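Kereama 零售词汇对照表 说明文件

版本 3，README

这是什么

Kereama 是一份中文零售用语对照表，共 2,000 条，收录同一样东西在不同地方、不同岗位、不同年代的叫法。起因是 Clarusow 连锁便利店要统一内部文书，结果发现总部写“购物篮”，仓库写“手提篮”，收银台写“那个篮子”，三方都认为自己用的是标准语。

数据来源

词条来自三处：Clarusow 的进货单和交接本，Darby 批发市场的手写价牌，以及 Wutora 论坛上一个关于“你们那边管塑料袋叫什么”的帖子。该帖原有 900 条回复，去掉吵架的剩 291 条。吵架的部分语料价值其实更高，但脏话标注规范还没写完。

字段

词条：原样照录，错别字不改。“鸡旦”就是“鸡旦”。
通行写法：编者认为多数人看得懂的写法。“多数人”没有经过统计。
地区：可以为空。填“南方”的一律退回，南方很大。
场合：书面、口头、价牌三选一。价牌单列一类，因为价牌上的汉语有自己的语法，量词常年缺席，感叹号常年加班。
备注：编者吵不出结果的内容都在这里。
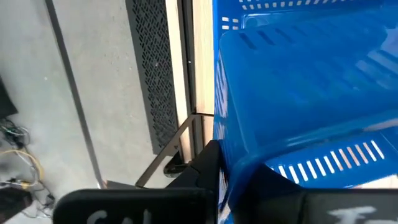
量词是第二版返工最多的地方。苹果论斤还是论个，各店自有传统，照录即可；难办的是装东西的器具。像图里这种蓝色塑料购物篮，一个套着一个，交接本上就有“个”“只”“摞”“套”四种写法，其中“套”尤其害人：有人指套在一起的，有人指一整批，还有人只是觉得“套”字显得正式。现在的处理办法是量词单独成条，并在备注里写明原文上下文。没有上下文的，标“不详”，不许猜。

已知问题

一、“打”字条目混乱。它在酒水柜是十二，在面包柜有时是十三，在某本交接本里是动词。
二、“特价”与“优惠价”的区别，三位编者给出了四种解释，目前全部保留。
三、繁简转换用的是旧脚本，“面”和“麵”已经手工分开，“干”字还没有人愿意碰。
四、生鲜类偏多，文具类偏少。Darby 没有文具摊，这一点短期内改不了。
五、十月补录的一批价牌字迹潦草，“元”与“斤”难以区分，请勿用于任何与钱有关的用途。

适合做什么

查同义词，写店内告示，给新来的同事解释为什么仓库说的“胶箱”和货架旁说的“周转箱”是同一样东西。也可以拿来做方言词汇的初步比较，前提是论文里别写“全国”二字。

不适合做什么

不适合判断谁的叫法正确。每个月都有人来信要求裁定“土豆”与“马铃薯”，本表两个都收，恕不出庭。

如何提交修改

每次只改一条，写明在哪里看到、什么场合。“我外婆就这么说”属于有效来源，请在地区栏注明外婆是哪里人。一次提交多条的会被拆开，拆的人脾气不太好。

文件编码为 UTF-8，分隔符为制表符。用电子表格软件打开时请把词条列设为文本，否则“3-5元区”会变成三月五日。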